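Second arm or a better gripper first? Budget question for a small packing setup
Forum: Automation on a Budget > Planning and Purchasing

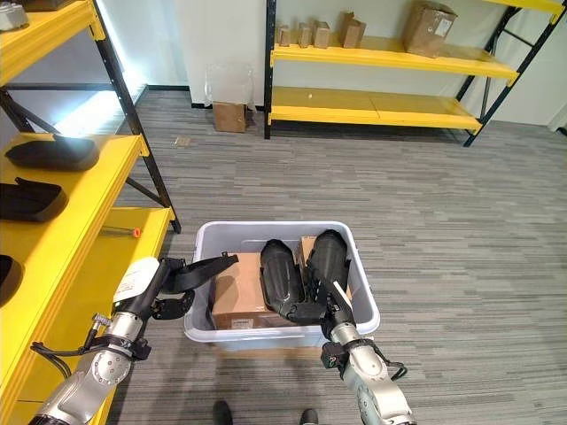 Bin and shelf work, two arms, yellow racks behind.

kivi_bench wrote:
Looking for opinions before I send in a purchase request. We do returns sorting for a small sports goods seller. Mixed stuff goes into plastic bins, and from the bins onto shelves. Cardboard boxes, black padded pieces, the odd hand tool. Picture is the kind of job I mean.

I have a quote from Plirnlow for 3,866 to add a second arm to the one we already own. That covers the arm, mount and cable set. It does not cover a gripper. For the same money I could keep one arm and buy the Bastum gripper with the wider opening, plus a set of spare fingers, and have a bit left for shelving.

The request has to be in this month and I only get one go at it until spring. What would you do?

dockside_ray wrote:
Second arm. Bins move when you dig in them. With one arm you end up building a fixture to hold the bin still, and then someone wants a different size bin and you build another fixture. We went through 4 of them before giving up.

But get the gripper price in writing. An arm with nothing on the end of it is a coat rack.

mlowell wrote:
I'd go the other way. A clamp for the bin is cheap. Two arms means two sets of cables, two things to calibrate, twice the spares, and your cycle time doesn't drop by half. Ours dropped by much less than that because the arms spend time waiting to stay out of each other's way.

Also the padded stuff is your hard item, going by your picture. Boxes are easy if they're standing up. Soft slanted things leaning on each other are where the fingers matter. I would spend on fingers.

dockside_ray wrote:
A clamp is cheap until the bin wall flexes. What bins are you using, mlowell? Ours are the thin clear kind and they bow in when you squeeze them.

mlowell wrote:
Heavy gray ones with a steel rim. Fair point, thin ones would bow.

Zhiqiang Zheng wrote:
I do the equipment planning for a site that has both kinds of station, so a few notes on the money side.

The arm is the part you see on the quote. Add a gripper, a bigger power supply if the present one is at its limit, and the hours to redo the program. For our second arm those extras came to around 1,000 before we counted labor. If your 3,866 is the ceiling, you can't afford the second arm this round.

Check cable routing before you order anything. A cable looped on the outside of an arm is fine in open space. Next to a rack with cross-bracing it can catch. We had to move our shelves back and lost a walkway, then had to move the walkway too.

kivi_bench wrote:
The ceiling is firm. I could maybe get a small amount out of the supplies budget, but not 1,000.

On the bins, ours are the thin see-through kind, so Ray's problem would be my problem.

tarpaulin_jo wrote:
Has anyone asked whether the bins should go away? Shallow trays cost next to nothing. If things lie flat in one layer, one arm with the gripper you have might do it.

kivi_bench wrote:
Bins come to us already packed from the seller. I can ask but I don't expect a yes. Tipping them into a tray by hand puts a person back in the step.

tarpaulin_jo wrote:
A person for a few seconds per bin though. Work out what that costs over a year and put it next to the quote. We found it was less than the service contract.

dockside_ray wrote:
Then you have a person standing there all day, and if they're standing there they may as well sort it.

tarpaulin_jo wrote:
They don't stand there all day. They tip four bins and go do something else.

mlowell wrote:
Did you look at leasing? Findon does short terms on used arms. The monthly rate isn't great but it might come out of a different budget line, and you'd find out if two arms help before buying. Read the return terms, they charge for scuffs.

Zhiqiang Zheng wrote:
Leasing is reasonable if your finance people treat it as operating cost. Some don't. Ask them first, before the vendor. And whichever way you go, measure your real item mix for a week. If most of it is boxes, the wide gripper is worth less to you than you think. If it's mostly padded pieces, take mlowell's advice.

kivi_bench wrote:
OK. Plan for now: log the item mix starting Monday, ask finance about the lease, ask Plirnlow to requote with a gripper included. If the lease is a no, I'll put in for the Bastum gripper and try a tray with the one arm.

dockside_ray wrote:
Still think you'll be back in spring asking for the arm.

mlowell wrote:
Maybe, but he'll have numbers to ask with. Post the mix when you have it, I'd like to compare with ours.

kivi_bench wrote:
Will do. Plirnlow says the requote takes a week.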